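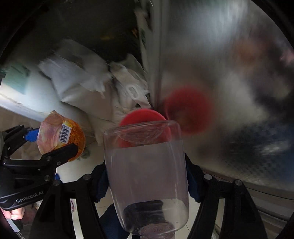 Issue 30, page 488

Home | Guides | Grippers | Spares | Contact

Setting up the Kiltosley hand-held gripper pair for jar work

By Sachiko Ebihara

The Kiltosley kit is sold as a pair, one gripper for each hand. These steps cover clear plastic jars and the rounder, wrapped kind, which need different settings.

1. Fit the pads before the straps. Press each pad on to the inner face of the finger and hold it flat until the glue takes. Leave it for 30 minutes.

2. Check the finger screws. Ours arrived loose on the right-hand unit. Tighten by hand, then a quarter turn with the key supplied.

3. Close the jaws on a plain jar with straight sides. Both pads should meet the wall at the same height. If the jar tilts, undo the lower bracket and shift it one notch.

4. For a rounded jar, grip at the widest point, clear of any bunched wrap at the top. Wrap slides under the pads and the jar turns.

5. Record a short test near a shiny surface, such as a steel fridge door. Reflections of a bright lid can upset the tracking. Lower the exposure before moving anything.

6. Run the closing test from the menu. Kiyoshi Sugiyama at the Atstead workshop logged 2,423 closures on one set of pads before the grip error came up. The manual gives 2,000 as the service point.

Spare pads are sold in fours. The Uchida pads fit too, but need the longer screws.

Shares 12 | Comments 4

Previous | Next | Back to Guides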